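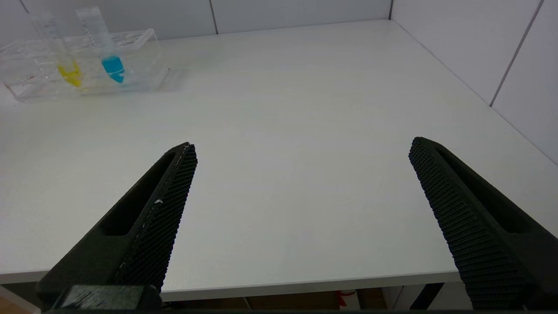

Cell 2 tube transfer: grip faults on pick from clear rack
Site: Wiltaton, wet lab annex
Opened by: Lina Fakhoury
Opened: 10th December
Status: Monitoring

REPORTED PROBLEM

Gripper reports "object lost" partway through the lift when picking conical tubes from the acrylic rack. The arm stops, the tube either stays in the rack or hangs at an angle between the pads. Operator clears the fault, re-homes the gripper, and the next pick usually goes through. Counted from the controller log: 9 faults in 157 picks since the start of the week. There were none in the September acceptance run with the same recipe.

No fault on the place side. No fault on the empty-tube recipe.

SETUP

Two-finger angular gripper, black fingers with bumped grid pads on the inner faces. Wrist camera looks out between the fingers. Control software is Dirunov, vision job "rack_conical_v4". Tubes stand upright in the clear rack on the white table, rear left as seen by the wrist camera at the overview pose. Dye solutions (yellow, light blue) are used for test runs so that fill level can be read against the tube wall.

ENTRY 1

Checked the obvious items first. Finger mounting screws tight on both sides. Scuffing on the mounting block under the left finger is old and does not reach the seating face. Cable strain relief OK. Gripper opens and closes through full stroke with no hesitation. Home position repeats.

Pads: a light speck of debris on the left pad. Wiped both with a lint-free cloth and isopropyl, let them dry, ran 50 picks. Two faults. Cleaning is not the fix, or not all of it.

ENTRY 2

Pulled the vision results for the faulted picks. In every one, the reported tube center is shifted toward the rack edge compared with the good picks. The offset is small but always in the same direction. The arm goes where vision tells it, one pad touches first, and the tube tilts before the second pad closes on it. The lift then starts with the tube held on one edge of the pad.

Suspected the rack. The walls are clear, the edges pick up the overhead light, and v4 finds tubes by vertical edge pairs. The upper part of each tube is nearly colorless against a white wall, so there is not much contrast for the job to work with. A bright rack edge next to a tube could be taken as one side of the pair.

Test: taped matte gray card behind the rack, no other change. 50 picks, zero faults. Removed card, 50 picks, three faults.

ENTRY 3 (reply from Petrenko, integrator support)

"Please confirm whether exposure was changed after acceptance. v4 was tuned with the annex lights on half. Also confirm finger calibration date and send the saved overview image from the job."

ENTRY 4

Exposure is unchanged, confirmed against the backup. Lights are the difference. Facilities replaced the ceiling panels over the cell and the dimmer setting was not carried over, so the cell now runs at full brightness. Image sent. Finger calibration is from September and was due anyway.

Re-ran finger calibration with the gauge pin. Left finger closes slightly ahead of the right. Within tolerance, but it makes the vision offset worse, because the early finger is on the side the offset points to. Zeroed it.

ENTRY 5

Changes made to the job, saved as v5:

- Search window cut down to the tube section above the top of the rack. Rack walls are now outside it.
- Edge pair width limited to the tube diameter plus margin.
- Exposure lowered one step.
- Liquid color is not used for locating. It was considered, but the fill level varies from tube to tube and the client samples have no dye.

Changes made to the motion:

- Close speed reduced over the last part of the stroke.
- Grip check added after close and before lift. If the finger width does not match the tube, the gripper opens, the camera takes a new image, and the pick is tried once more before a fault is raised.

Gray card left off. Lights left at full, to match how the room is used now.

ENTRY 6

Ran 200 picks on v5, mixed yellow and blue, rack moved by hand between sets. No faults. One retry logged by the grip check, second attempt good. Cycle time is slightly longer from the slower close. Accepted by the line.

OPEN ITEMS

- Hirkevo to quote a frosted version of the rack, same hole pattern.
- Dimmer setting to be written on the cell sheet. v4 stays in the backup folder, do not load it on this cell.
- Replacement pads ordered. Current pads stay on until the bumps show wear at the tips.
- Close the ticket after one full week with no "object lost" fault.

Cell Support, Wiltaton | Contact the help desk | Back to top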